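Section 4: Running the Bathroom Task

Welcome to the part of the guide most new members skip to first! If you're here, you have already done the power-up checks in Section 2 and the arm warm-up in Section 3. If you haven't, please go back. We'll wait.

The bathroom task is our club's entry in the household round of the Musunia Challenge, and it's the one we get the most questions about at open house. The robot has to work at the toilet, handle the brush and come away with everything still standing. It's a tight space for a full-size humanoid, so the setup matters as much as the driving.

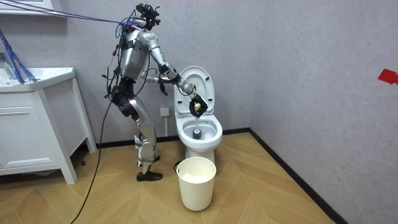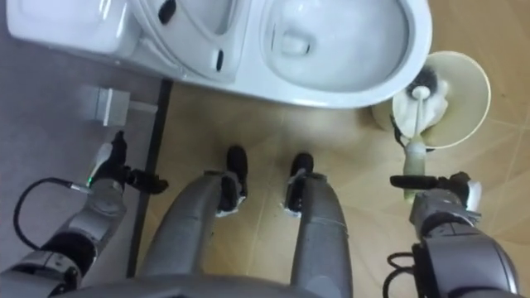 You need three people for every session: a driver, a spotter and a logger. The driver runs both arms and the waist. The spotter holds the stop button and watches the feet and cables. The logger starts and names each run and calls out the time. Swap jobs every 30 minutes, even if you're on a hot streak. Tired drivers get grabby.

4.1 Getting the room ready

1. Sweep the floor and wipe up any water. Check with your hand, too, as the tiles can look dry when they aren't.

2. Raise the toilet lid all the way and make sure it stays up on its own.

3. Put the brush in its holder with the handle pointing toward the robot's right side. Kristýna Ďurica worked out this angle last season and it saved us so many failed grasps!

4. Set the waste bin in the spot for today's run plan. The plan is the laminated sheet on the clipboard. If it says "bin out," take the bin all the way out to the hall.

5. Open the door as far as it goes and put the wedge under it.

Note: Small changes in the room are fine and even helpful, but write them down. A run where the bin moved a foot and no one logged it is a headache for the training team.

4.2 Bringing the robot in

1. Set the walking speed to "Indoor." The driver says the setting out loud and the logger repeats it.

2. Walk the robot in slowly. The spotter walks behind and to one side, feeding cable as it goes.

3. Stop when both feet are flat and the toes are just short of the toilet. If a foot is resting on an edge or a strip, back up and try again.

4. Lay the slack cable in a wide curve behind the robot. No loops near the ankles, ever.

5. Bend the knees a little before you bend the waist. The Gravberg balance software handles the rest very nicely, but only if the knees go first.

CAUTION: Never stand between the robot and the toilet while the motors are live. If something falls in there, press stop, wait for the logger to say "motors off," and then reach in.

CAUTION: The head cables need room to move when the robot leans. Run a hand along them before you start. If they feel tight with the robot upright, they will be much too tight when it bends.

4.3 Driving the brush run

1. Start with both arms in the ready pose, elbows bent, grippers open.

2. Lean forward until the head camera shows the whole bowl and your own feet. (Yes, you'll start saying "my feet" by your second session. Everyone does.)

3. Move the right gripper to the brush handle from the side. Coming down from the top tends to tip the holder.

4. Close the gripper slowly to the first click on the controller and pause. Give a gentle lift. If the holder comes up with the brush, lower it and loosen your angle.

5. Keep the left gripper low and open, well away from the bowl. It helps with balance, and it's ready if you want to steady something.

6. Lift the brush clear, move it over the bowl and make your strokes. Small circles score just as well as big ones and splash far less.

7. Let the brush drip over the bowl while you count to five, then bring it back to the holder. This is the hardest move in the whole task – take your time.

8. Open the gripper, pull straight back and stand up waist first, knees second.

Note: If the brush drops, leave the run going until the logger says "end." Shahzad Niazi keeps a folder of dropped-brush runs, and the team learns a lot from them. Good recoveries are gold!

4.4 Score card for practice runs

We use the same card for practice that the judges use in October, with a perfect run worth 100 points. You lose 30 for a dropped brush and the whole run if the spotter has to press stop. The time limit is 200 seconds, counted from the first arm movement. Most new drivers go over for their first few sessions, so please don't sweat it. Loretta Nguyen-Tran, who now holds the club record, timed out on every run of her first evening.

4.5 When things go wrong

The gripper closes but the brush slips out. Check the finger pads for water and dry them with the shop towel. If it still slips, swap to the spare pads in the Andico box.

The robot sways when it leans. Stand it up, move both feet a little farther apart and try again. If it sways a second time, end the session and tell Gunther Lenz.

The head picture freezes. Hands off the controls. The spotter presses stop, and the logger notes the time before anyone restarts the video.

The holder keeps sliding. Dry the floor under it. Do not tape it down – the rules don't allow it.

4.6 Closing out

1. Walk the robot back to its stand and clip in both shoulder hooks before you cut power.

2. Dry both grippers, including between the fingers.

3. Coil the cable on the wall hook, largest loops first.

4. Upload the runs and fill in the session sheet. Rattana Khamphan checks the sheets each evening and will happily help if a file name looks odd.

5. Put the brush holder back on the shelf and take the wedge out of the door.

Once you've driven ten clean runs, ask your session lead to sign you off for Section 5, where the robot tackles the Chaimongkol kitchen course.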